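Set Safety Walkthrough - Stage 2, Prumon
Series: Lanis, second block. Walkthrough date: Aug 3, 2023
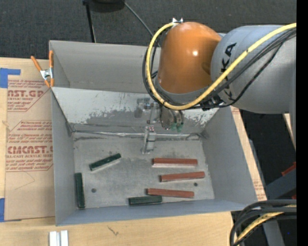 Completed before the first rehearsal on the standing colony ship sets. Items are marked OK, FIX or HOLD. A HOLD means no cast or crew on that set until it is signed off again. Comments are from the walk itself and from the department heads who came along.

EXITS AND ACCESS

1. Fire lanes clear on all four sides of the stage - FIX
North lane has wardrobe racks parked in it again. They were moved while we were there. Wardrobe needs another place to stage the crowd costumes for the market episode.

2. Exit signs lit and visible from inside the sets - FIX
The sign by the elephant door is hidden once the bridge ceiling piece is flown in. Add a battery sign at the end of the corridor set.

3. Extinguishers in place and in date - OK
Tags were last punched in April. The one outside the infirmary set has been painted gray to match the wall. Swap it for a red one and dress around it.

4. Stage load posted at the door - OK
Limit is 300 people. The market episode call is well under that, but background should still be held outside until they are needed.

BRIDGE SET

5. Raised deck and railings - FIX
Railing on the captain's side is loose at the second post. The script has the Tilier ambassador thrown against it in the mutiny scene, so it has to be bolted through the deck and not just screwed to the fascia. Stunts will test it before the actor does.

6. Step edges marked - OK
Tape is on the treads and comes off for wide shots only. Put it back between setups.

7. Practical consoles, wiring and heat - FIX
Two of the console tops get too warm to rest a hand on after a long take. Electric will add vents at the back. Turn them off at lunch.

8. Shaker platform lockout - OK
Key stays with special effects. Camera asked for a copy and was told no.

CORRIDOR AND AIRLOCK

9. Sliding doors, manual release - HOLD
The inner airlock door is pulled by hand from behind the wall and there is no way to open it from inside if the line jams. Cut a release and show it to everyone who plays a scene in there. The episode where the Bùi crew is trapped shoots first, so this is the most urgent item on the sheet.

10. Floor grating - FIX
Three panels rock. Heels will go through the older grating near the junction. Costume has agreed to flat boots in the corridor for the rest of the block.

11. Atmosphere (haze) - OK
Data sheet is posted at the stage door. Run fans between setups. One actor has asthma and has asked for notice before haze goes in - put it on the call sheet.

OVERHEAD

12. Green beds, handrails and toe boards - OK
Walked end to end.

13. Safety cables on all hung units - FIX
Unit 89 over the market set had its cable looped around the yoke and not around the pipe. Fixed on the spot. Rigging will check the rest of that row.

14. Flying harness points - HOLD
Paperwork for the new pick point was not on stage. No wire work until it is here and has been read. The alien transformation scene can be moved to later in the week if needed.

MAKEUP AND PROSTHETICS TRAILER

15. Adhesives and removers stored closed - FIX
Remover was open next to the space heater. Lids on, heater out.

16. Vision and hearing in full head pieces - FIX
The Tilier heads leave almost no view of the floor. Each performer gets a guide from the trailer to the mark and back. Limit time in the head to 50 minutes, then off for a break. This has to go to the assistant directors, who have been scheduling longer.

17. Eyewash station - OK
Bottle replaced.

GENERAL COMMENTS

Housekeeping is better than it was on the first block. Cable runs are matted at the crossings and the paint area is tidy.

Items 9 and 14 need a second look before the rehearsal. Send word when they are ready and we will come back to the stage. FIX items are due by the end of the prep week. Write the date next to each one on the copy at the stage door.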